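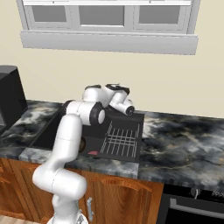 Figure 1. White robotic arm at a kitchen sink (computer rendering)

How Winter Accidents Are Reported: Late Returns on the Cundon Ridge
Project report, Mei-kuen Chou
Submitted 2019-07-17

1. Background

Hustosville is a small town at the foot of the Cundon ridge. In winter many people go up there with snowmobiles and snowshoes, and every season a number of them do not come back at the agreed time. My project asks how quickly the alarm is raised in such cases, and what the local newspaper tells its readers afterwards. I chose this topic after a man was found injured below the Dodetti hut in February. The first article about him gave the wrong side of the ridge, and it was corrected only two days later.

2. Material

I read the winter pages of the newspaper in the town library, together with the call book of the rescue group. The call book has 322 entries. Of these, 67 concern a person who was late or missing, and I used only these. The other entries are mostly broken machines, lost dogs and injuries at the car park, where the place was known from the beginning.

For each case I noted the time when the person was last seen, the time of the first call and the place where the person was found. Where the handwriting was not readable I left the field empty.

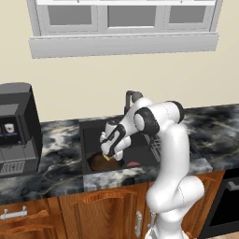
Figure 2. Gripper pointing down into the sink basin (computer rendering)

3. Results

In most cases the friends searched by themselves before they called. This is understandable, but it costs daylight. The calls came latest from groups who had split into two parts, as each part believed that the missing person was with the other.

The height also plays a role. The car park lies at 700 metres and the upper snowfields at roughly 2000 metres, and between them there is a long section without telephone signal. Several callers had to ride down to the Nông bridge first. The newspaper mentioned this delay in very few articles — usually it wrote only that the person "was missing for some hours".

4. Problems

The call book was kept by different people and they did not use the same words. "Overdue" can mean one hour or a whole night. I asked the rescue group about this and they could explain the newer entries, but not the older ones. Also I could not speak with the injured man from February, so his case is described from the written sources only.

5. Proposals

A board at the car park should show where the signal ends and where it begins again. Groups should agree on a fixed meeting hour before they separate. For the newspaper I would propose to print the time of the first call in each report. The rescue group has asked for a copy of my table, and I will send it when the empty fields are checked once more.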